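Donden Community Help > Home and Living > Decorating and Display

How do I style a long low cabinet by a window without it looking like a shop shelf?

Posted by Rosine Cordier
October 13, 2023
452 views

Hi all, first time posting so be gentle! We moved into a flat in Gativano over the winter and I inherited my aunt's low cabinet. It's a lovely thing, comes up to my knees more or less, and it's the only spot in the lounge room where I can put anything nice. It sits near a big window with a radiator on the other side of the room, so heat isn't a problem.

Trouble is I've got a lot of bits and pieces and they all end up in a straight row like they're waiting for a bus. I've got two moth orchids (white), a few carved animals, a pile of art books that are too tall for our bookcase, and some tiny cactus type plants my daughter keeps bringing home. My partner wants to put half of it in a cupboard. I'd like to keep most of it out if I can.

Also, do orchids cope beside a window all day? The last one I owned lasted until December and then dropped every flower in a week, and I still don't know what I did to it. I don't want to spend more than $400 all up, and I'd be happier spending nothing.

Régis Brunet
Member, 6 posts

Put the tall stuff at the back and short stuff at the front. Get a tray from Grinari, they've got round ones. Can't help with the orchid, I kill everything.

Henryk Jabłońska
Regular, 2271 posts

Welcome Rosine! I love this sort of question, and I've spent far too many evenings shuffling things along the top of a cabinet, so here's what has worked for me (and what my wife has vetoed).

First up, I wouldn't get rid of anything yet. Take the whole lot off, give the top a wipe and put the orchids back before anything else. They're your tallest and they've got the most going on, so everything else has to fit in with them. I like one at each end, and if you can stretch to a third, pop it somewhere along the middle but a bit off centre. All white is good! I tried mixing in a purple one once and it was all I could look at.

Then fill the gaps with your carved animals. Pairs are your friend here - two of the same shape in different colours look like you meant it, where two unrelated animals look like a garage sale. I'm a sucker for those Swedish style wooden horses and I reckon they sit beautifully with orchids, because they're chunky and plain and the stems are all thin and wandering about. If you've got something upright like an artist's mannequin or one of those jointed wooden hands, that gives you another height in between. Let one thing stand slightly behind its neighbour, too. That fixed my own bus queue more than anything else did. 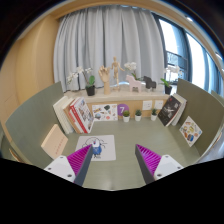

The other thing people forget is the floor. Those little cactus plants of your daughter's would get lost up top next to an orchid, so line them up along the base in matching white pots with a decent space between each one. You'll have to vacuum around them, sorry. Same goes for the art books - stand them at the side of the cabinet and let them lean on each other, with your favourite cover facing into the room. A card or a small print can lean against the front panel as well, just keep it clear of any power points.

If the wall behind is a bit blah, a plain grey curtain right down to the floor is a terrific backdrop. Mine came from Roussel on clearance and it cost less than a tin of decent paint. White flowers really show up against it.

On the orchid question, mine like bright light but not hot sun straight on the leaves, so in summer I pull a sheer across at midday. Water when the pot feels light and don't let the roots sit in a puddle. As for the December disaster, did it get moved, or was there a cold draught from the window? Either one can make them drop their flowers, and they'll often come back the next year if you've still got the plant.

Anatole Hoarau
Member

Agree with Henryk on most of this but I'd keep the books off the floor if you have a dog. I lost a very nice one on Japanese gardens that way. Also check the leaves of your orchids in the afternoon - if they feel warm to the touch, shift them back from the glass a bit.

Rosine Cordier

Thanks so much everyone! No dog, only a daughter. Henryk, it was right beside the balcony door and we had that door open constantly, so I think you've solved it. I've just cleared the top and I'm starting again with the orchids at the ends. My partner has gone very quiet about the cupboard.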